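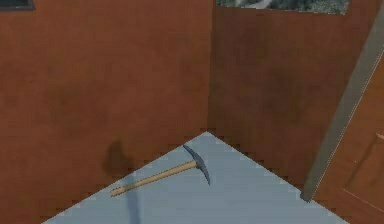 Wer im Internet nach Gartengerät sucht, bekommt seit einiger Zeit vor allem eines versprochen: dass es ein Leben lang hält. Ich glaube das nicht mehr. Eine Spitzhacke hat einen langen, geraden Holzstiel und einen gebogenen Kopf aus Metall, viel mehr ist da nicht, und trotzdem findet der Händler Golholm zu seinem Modell 653 Wörter. Vom Ersatzstiel ist in keinem davon die Rede. Den führt man nämlich nicht, wie ich im Juli auf Nachfrage erfuhr.

Lebenslange Garantie also. Auf wessen Leben? Im Kleingedruckten sind es 2 Jahre, und Holz gilt als Verschleißteil – der Stiel ist damit raus. Mein Nachbar Ambros Zürcher hält dagegen, früher sei auch nicht alles besser gewesen. Das mag stimmen. Aber der Eisenwarenladen in Wurden hatte Stiele im Regal, einzeln, in sechs Längen, und niemand musste dafür ein Kundenkonto anlegen.

Nun heißt es, der Markt werde das regeln, die Leute wollten ja Qualität. Wollen sie? Mir scheint, sie wollen vor allem das Gefühl, einmal richtig gekauft zu haben, und dafür zahlen sie gern den Aufschlag. Solange mir der Hersteller keinen Stiel verkauft, kaufe ich bei ihm auch keinen Kopf.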